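Prendgate Refill Scheme: Frequently Asked Questions

What is the Refill Scheme?
The scheme allows residents, students and visitors to fill their own cup or bottle with drinking water at participating premises in Prendgate. It is run by the Esby Water Office and there is no charge.

Do I need to register?
No. Registration is required only for businesses wishing to display the scheme sticker.

Where are the refill points?
A current list is kept at the library desk and at the Zepeda Street information point. The list is revised each July. Last year 1,435 residents asked for a printed copy, and copies remain available on request.

Must I buy something?
Participating premises have agreed not to require a purchase. Staff may ask you to wait while paying customers are served.

Can I have hot water?
This is at the discretion of the premises. Outdoor refill points supply cold water only.

Is the water tested?
Outdoor points are tested every 90 days. Results may be requested in writing from Rónán Doherty, Water Quality Officer.

What type of container may I use?
Any clean container intended for drinking may be used. Glass is not permitted at the swimming pool or in the two school playgrounds. Metal cups should be free of rust and should have no loose parts.
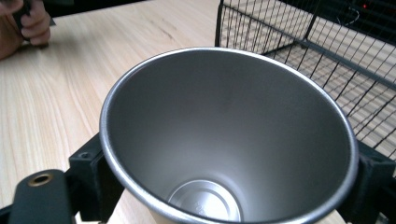 Stainless steel cup, seen from above.

How should I clean my cup?
Wash it daily in warm water with washing-up liquid, rinse well and leave it to dry upside down. Pay attention to the rim and to the join at the base. Bleach should not be used on stainless steel.

May I borrow a cup?
Cups may be borrowed from the library desk against a deposit of £2, which is repaid on return. Borrowed cups are to be handed back by 5 pm the same day.

How do I report a fault?
Please tell a member of staff or write to Xóchitl Tlapale, Scheme Manager, at the Esby Water Office, giving the location of the refill point and the time at which the fault was noticed.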